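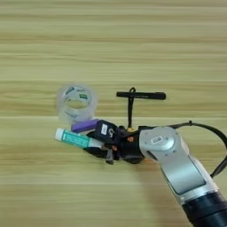

I've been meaning to write about the Jellthorpe desk set since June, and now that I've had it through a whole term of label-making, card-making and general fiddling about at the table, I think I can give it a fair go. My friend Olga Insaurralde put me on to it (she buys far more stationery than I do, which is saying something) and I ordered mine from Temunthorpe, who sent it out quickly and packed it nicely.

Let's start with the marker, as it's the bit I reach for most. It's a teal one with a white cap, and the colour is lovely, a proper deep sea green that dries a touch darker than it goes on. The tip has kept its shape well. I wrote 100 name tags for the summer fair with it, then addressed all the envelopes, and I was still getting a clean line at the end of it. It does bleed through thin paper, I'm afraid, so if you keep a notebook you'll want something heavier underneath. On card it's a joy! The cap clicks on firmly too, and I've yet to find ink on the inside of my pencil case.

The purple eraser I was less sure of. I've been let down by coloured erasers before, the sort that leave a pinkish smear and make everything worse, but this one lifts ordinary pencil very nicely and the crumbs roll up into little strings you can brush away. It struggles with soft, dark pencil. Tiago Fonseca borrowed it for a sketch one Saturday and handed it back looking quite unimpressed, though I will say he presses terribly hard.

Then there's the clear tape, and this is where I have a grumble. It sticks well, and once it's rubbed down on paper you can hardly see it, so for parcels and for mending torn pages I'm very happy. But there's no dispenser with it, and finding the end of a clear roll under a lamp at ten at night is nobody's idea of fun. I now fold the end over every single time. I tried it in my old Purstead dispenser and it was a fraction too wide to sit properly, so do measure yours before you buy.

Would I get the set again? I would, mostly for the marker, and I'd love to see them sell that on its own in a few more colours. If you mainly want tape, you can do better elsewhere for the money. I've asked Temunthorpe whether the teal comes in a finer tip and will add a note when they write back.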